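Two Nights in Domville, City of Benches

Domville calls itself the City of Benches. The sign on the highway says so, and so does the sign at the bus depot, and so does the woman at the visitor center before you have finished taking off your hat. There are 132 of them, all numbered, and I had come to sit on as many as my back would allow.

Getting there

The train stops at Rirkarbridge, on the wrong side of the river, and from there it's a bus. The bus leaves eleven minutes before the train arrives. I mentioned this to the man at the ticket window, who said people had mentioned it. Rirkarbridge has a bakery, so the wait is bearable, though the bakery closes at two and I got in at ten past.

Once you do get moving it's a pretty ride. The road follows the river, crosses it, changes its mind and crosses back. Rirkarbridge itself, by the way, has no bridge. The old one went in a flood and the new one was put up farther down, in Domville, where it is called the Rirkar Bridge and causes a good deal of misdirected mail.

The city on foot

My guide was Anong Mahawong, who leads the Monday walk and has done so long enough to have opinions about every corner. We started at Bench 1, outside the courthouse, donated by a mayor who lost the next election and used it a lot afterward. From there the walk goes down Jurčo Street to the river, through the old mill quarter, and up a hill the leaflet calls "gentle."

Domville grew up around timber, then paper, then not much. The first nickname was Pulp City, and you can see why they went looking for another one. There was a brief spell as the Little Venice of the North, on the strength of one canal, now a parking lot. A contest was held and "City of Benches" won with 63 votes. Anong voted for "Gateway to Tosolberg," Tosolberg being the next town along, and says she still thinks it would have been more accurate.

I'd recommend Bench 40 for the view of the river and Bench 87 for being near the coffee cart. Avoid Bench 12 – the pigeons have a prior claim. Lunch was at a place on Mill Square that does one soup a day. It was leek. I was told it is often leek.

The open day

My second day fell on the city's open day, when offices, workshops and the fire station let the public in. The fire station had the longest line and the best cookies. I skipped the water tower (too many stairs) and went to the old paper mill, now rented out by the floor to small companies with very short names.

Ekkachai Thongsuk was at the door handing out stickers. He grew up on the street behind the mill and remembers when you could tell the wind direction with your nose. The ground floor has been left mostly as it was, with the big rollers still in place and a display of paper samples that runs from white to slightly less white. Upstairs is all desks, and visitors are asked to keep their hands in their pockets, an instruction I have not been given since third grade. I bought a notebook on the way out. It was made in another country.
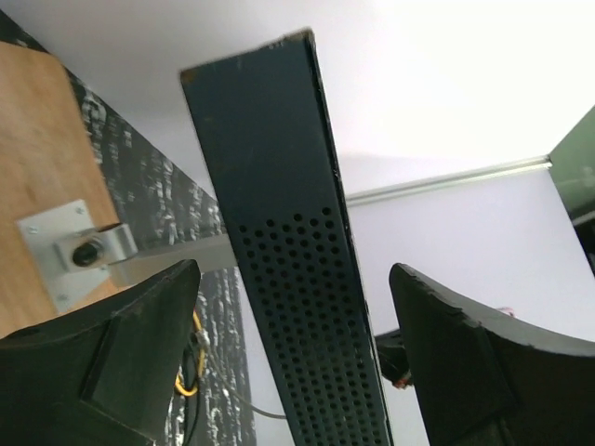
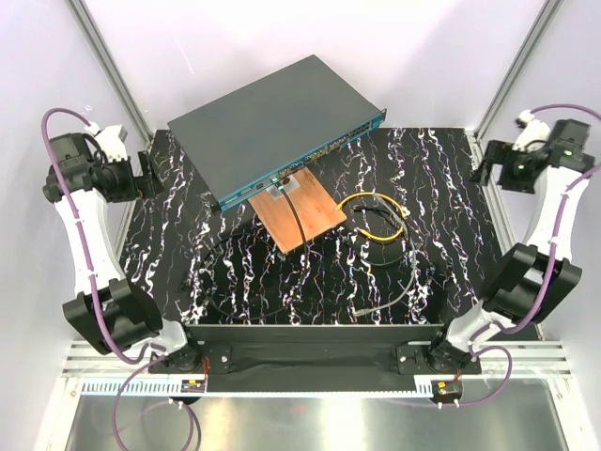

Practical matters

Where to stay: the Jurčo Hotel has eight rooms, one of which is quiet. Ask for the back. Breakfast is generous and begins when the owner's radio show ends.

When to go: the benches are out all year. In February they are mostly theoretical, under the snow, but Anong runs the walk anyway and supplies a square of foam to sit on. May and September are kinder.

Getting around: walk. There is a city bus, but it goes in one direction only and the loop is long. If you miss your stop you will see Tosolberg, and I'm told there are some nice benches there too.

How many did I manage? Nineteen, counting the one at the depot in Rirkarbridge, where I had plenty of time on the way home as well. The bakery was open this time. Get the plum thing.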